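Old Computers at Home: What Happens to Them in Drondham
Group project report, Environment and Community module

Last updated: June

1. Background

Our group wanted to do a project on household waste. We first thought of food waste, but two other groups had already picked it. We chose old computers because all of us had at least one at home that had not been switched on in years, and we did not know where it was supposed to go.

Drondham has a town recycling center on Trolia Road. It takes electrical items at no charge, and small items can also be left in a bin at the library. There is also a secondhand shop, Robles, that takes working computers and resells them, and a company called Memix that picks up from offices and will take items from homes for a fee. So there are four ways to get rid of a computer without putting it in the trash. We wanted to find out whether people know about them and whether they use them.

Our research question was: What do households in Drondham do with a computer when they stop using it?

2. Method

We wrote a two-page survey and delivered it by hand to 711 homes in three parts of town. We picked streets near the center, streets on the north side by the school, and the newer houses past the railroad line. Each survey had a return envelope. We also left a box at the library for people who did not want to mail it.

495 surveys came back with enough filled in to use. This was more than we expected. We think the return envelope helped, and also that the survey was short.

The questions covered how many computers were in the home, how many were not in use, how long the oldest one had been stored, and why it had not been thrown out. There was a space at the end for comments. We counted desktops and laptops but left out phones and tablets, which would have needed a survey of their own.

3. Results

316 of the 495 households had at least one computer that was not in use. The most common place to keep it was a closet. After that came the garage, the basement, and under a bed. Laptops were stored more often than desktops, but the desktops had usually been stored longer.

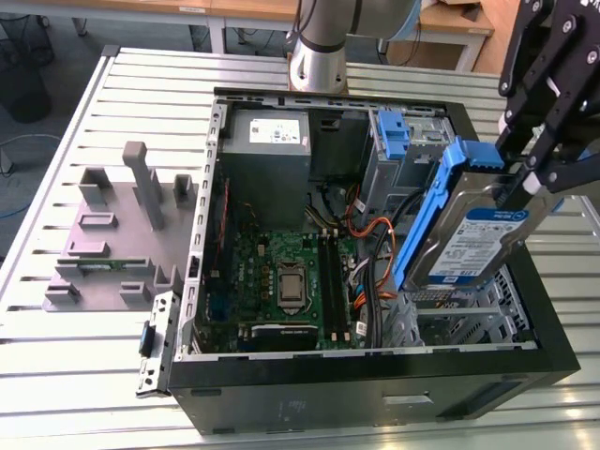

Why do people keep a computer they no longer use? The reason given most often was worry about the files on it. 180 households picked "I am not sure my data would be safe" as the main reason. The other common answers were "I might need it again," "I don't know where to take it," and "It still works and it feels wasteful."

People who were worried about their files did not always know where the files were kept. Some wrote that they had deleted everything but were still not sure. Others wrote that the computer would not turn on, so they could not delete anything. One person had stored a computer for years because of one folder of pictures and did not want to pay someone to get it back.

Deleting files the normal way does not remove them for good. Putting a file in the trash and emptying it only marks the space as free, and the file can often be recovered until something else is written over it. To clear a regular hard drive, you can use a program that writes over the whole thing. If the computer does not start, the drive can be taken out and cleared from another computer, or kept at home while the rest is recycled. 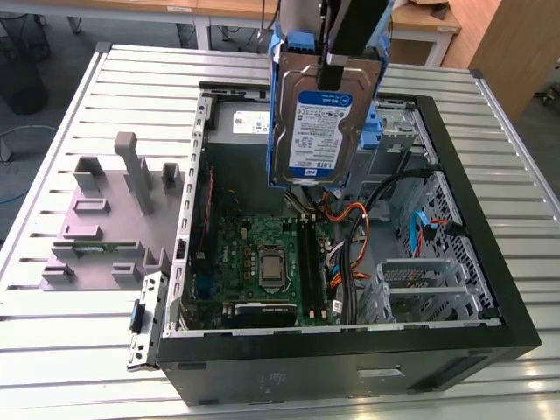

Keeping the drive and giving away the rest was an option most of our households had not heard of. The recycling center accepts computers with the drive missing. Robles also accepts them but pays less, as it has to buy a replacement before selling the machine. Memix includes data removal in its fee and sends a paper certificate afterward.

We asked all three what they do with the computers they get. At the center, everything goes into one large container and is shipped out for recycling. Nothing is tested. Robles tests each one, cleans it, adds memory if needed, and sells it with a short guarantee. Memix sorts by age. Newer machines are resold, older ones are taken apart, and the metal, boards, and cables are sold separately.

4. Reuse or recycling

From our reading, reuse is usually better for the environment than recycling. A lot of the energy linked to a computer is spent making it, before anyone turns it on. If one machine is used for eight years and not four, fewer new ones have to be made. Recycling gets back some of the metals, but it cannot get back the energy, and some materials are lost.

There are limits to this. A very old desktop can use much more power than a small new one for the same work. Old machines may also not run a current operating system, and then they should not be used online without changing the software. We did not have the equipment to compare power use and would like to see another group do it.
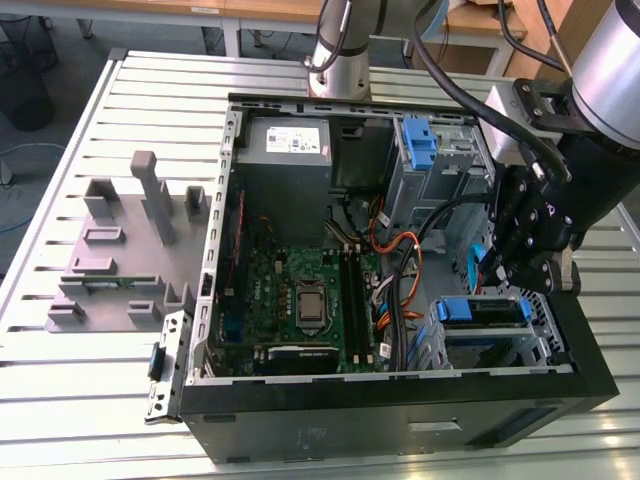 One comment on a returned survey was that the town should stop telling people to recycle and start telling them to repair, and that a free repair evening once a month would clear more closets than any bin. Several others asked for something close to this. The library said it has a room free in the evenings and would be open to the idea, but it has no tools and no one to run it.

5. Problems with our project

The survey only went to three parts of town. The apartment buildings near the river were left out because we could not get to the mailboxes. People in apartments have less storage space, so they might keep fewer old computers.

We also worded one question badly. We asked, "How old is your oldest computer?" and some people answered for the one they use every day and some for the one in the closet. We dropped this question from the results.

6. Recommendations

We suggest that the town put the data question first on its recycling page. At the moment the page lists opening hours and accepted items and says nothing about files. A half page on how to clear a drive, or how to remove one, would answer the main worry in our survey.

We also suggest a second container at Trolia Road for computers that still work. Robles told us it would collect from it every two weeks.

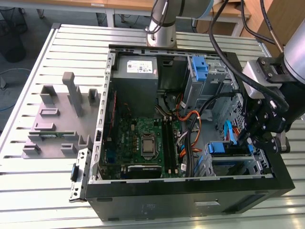

Imke Tolland
Group leader and report editor

Notes on the work: the survey was written and tested in the first three weeks of the term. Delivery took four afternoons. Entering the answers took longer than planned because a lot of people wrote in the margins, and we had to decide as a group how to record it. The comments were typed up in full and are in Appendix B. The blank survey is in Appendix A. The spreadsheet is on the class drive with the street names removed.

We sent a copy of the results to the library and to the recycling center. The center has asked for the full list of reasons people gave for keeping their computers, and we will send it when the report has been graded.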